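3. Where small things live in the home

3.1 The kitchen table as a sorting place

When we first sat down with the households of Skurton to talk about clutter, we had rather expected to hear about cupboards, lofts and the space under the stairs. What people wanted to talk about, very warmly and often at great length, was the table. It came up in nearly every conversation, usually before the kettle had boiled, and it is only fair to our hosts that we give it a section of its own.

The table, as they described it to us, is where things come to rest on their way to somewhere else. Letters wait there to be answered, keys are put down at the end of the day, and a school jumper may spend a week over the back of a chair in the hope that a button will be found for it. Kapoor, in his earlier study of terraced houses in Hendetti, called these "resting goods", and we have kept his term because our households took to it so readily (one grandmother now uses it of her husband).

Tafel, Ablage, side, worktop: the name given to the surface mattered less than we had supposed. More telling was whether the household kept some sort of open container within arm's reach of it. Families who did so spoke of tidying as a small job, done while supper was cooking. Families who did not tended to save it up for the weekend, and to speak of it with a sigh. Tufa found much the same pattern in Sodesow, where the homes are larger and the tables, by all accounts, no clearer.

We asked each household to keep a diary for 8 weeks, beginning in May, and to note whatever had been left on the table at bedtime. The diaries gave us some 300 entries, many of them a good deal funnier than anything we could write ourselves. Paper of one kind or another led the field comfortably, followed by things belonging to children.

Open containers were liked for a simple reason, which several people put to us in almost the same words: you can see what you have got. Wire baskets were mentioned with particular fondness (Figure 3).

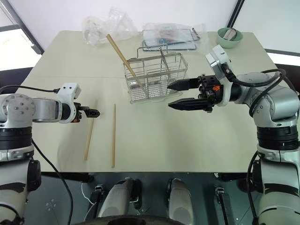
Figure 3. Wire basket on a light cream-coloured table.

3.2 Drawers, and what is forgotten in them

Drawers were a sadder subject. Most households had one they would sooner not open in front of us, and we did not press them.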